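An Afternoon Comparing Grippers at the Muvusholm Lab

Posted in Visits, March

I got to Muvusholm with 13 minutes to spare, which for me is practically a miracle, and then spent all of them looking for the right door. The lab is on the second floor of the old Rutport building (the sign downstairs still says Rutport, so go by the bike racks and ignore the directory). By the time I found it the coffee was half gone and everyone was already arguing about jaws.

If you've read this blog for a while you know I'm a gripper person. I used to set up pick-and-place cells for a living and I can bore anybody to tears about finger pads. Suturing is a whole different animal, though, and I'd never had my hands on a setup made for it. So when the invitation went around for a hands-on afternoon - try the needle drivers, try the cameras, tell us what you hate - I signed up the same minute.

They run two instruments over a piece of tissue and you sit at a console across the room, with the fixed camera on your screen. The job is simple to say out loud. Pass the needle through one side of the cut, out the other, pull the thread, tie it, trim it, move along. I watched a few people go before me and it looked so calm! One arm holds, the other reaches over, a loop goes around, done.
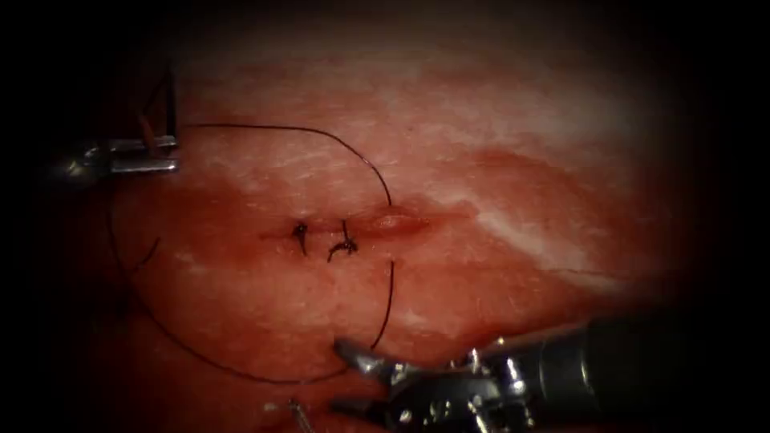

What I hadn't thought about is how much thread there is to manage. In my old job the part was the part. You picked it up and it stayed the same shape until you put it down. Thread goes wherever it likes, and with every move you make on one side you have to think about what the other side is going to tug on. My first try, I pulled with both hands at once like I was opening a bag of chips. The lab folks were very nice about it.

We had two sets of jaws to compare. The first had a fine, crosshatched grip, and the second was smoother with a little more give to it, made by an outfit called Alarcón that I'd never heard of before. I expected to like the fine ones better and I did, for the needle. They bite and they stay put. For thread I went the other way. The smoother pair let me slide along to a better spot without letting go completely, and after a while I was doing that without thinking about it.

Then there's the controller, and here I have opinions. You can set the motion scaling so that a big move of your hand makes a small move at the tip, and everyone told me to crank it way down. I hated it there. I kept running out of room and having to clutch and reset, clutch and reset. A couple of notches up felt much better to me, even if my knots got a bit uglier. The foot pedal is too stiff, by the way. I wrote that on the feedback sheet in capital letters.

After a break we moved on to the wrist camera. It sits right down by the work, so you get a very different look at things from the one on the fixed camera. Skin texture, little creases, the ends of every stitch. You also get the gripper finger, huge, right there in the corner where you want to be looking, and when the light comes in from the side the glare can wipe out a big piece of your view. I would still want it. I'd just want it next to the other one, and I'd want somebody to play with the lamp for an hour first.
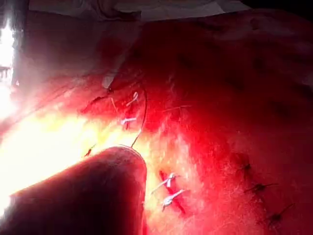
Pluvumum, in the comments on my preview post, doesn't agree with me at all: "I'd give up the close camera before I'd give up one inch of the wide one. Up close you can't tell where your slack is, and slack is what gets you. Use white thread, fix your lighting, and then talk to me about wrist cams." Fair enough on the slack. I lost track of mine more than once with the close view up, and had to switch back to find out where the rest of the thread had gone. I'm less sure about the white thread. It does pop nicely, but under a bright lamp I had trouble telling one tail from another, and the dark stuff was easier for me until it wandered into shadow.

My last turn of the day was on needle handoffs, which the lab scores out of 100. I won't print my number. I'll say that it had a 30 in it and that there was a second digit that came up while I was practicing, and we can leave it there. The trick is to grab the needle so its curve stands up where the other jaws can reach it, then bring those jaws in slightly open and wait until you're really sure of your depth. I was never really sure of my depth.
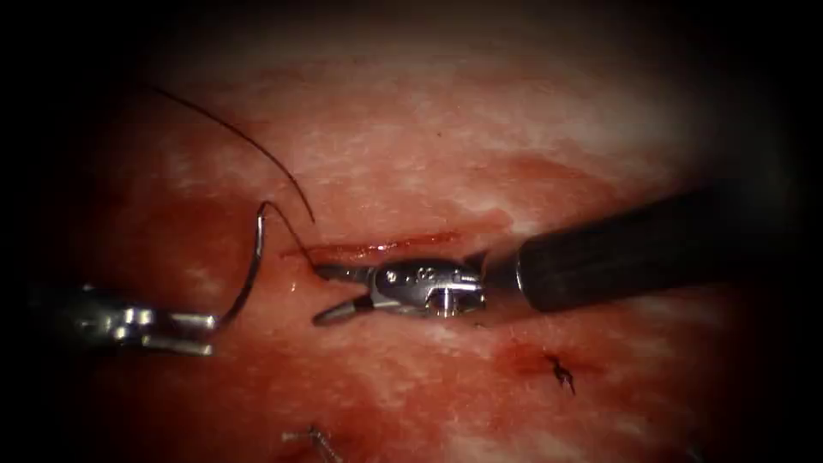
Filed under: grippers, cameras, visits | 5 min read

A few practical things if you're thinking of going to the next one. Eat first, the snacks are pretty thin. Bring your reading glasses if you use them, as the console screen sits closer than you'd think. Ask for the Alarcón jaws early, because there was only one pair and a line formed. And take your turn in the morning if they offer it - by 2 my shoulders were up around my ears and every knot took me twice as long.

I've asked if I can come back and try the same jaws with the scaling set my way and the pedal loosened up. They said probably, once the feedback sheets have been read. Mine is the one with the capital letters.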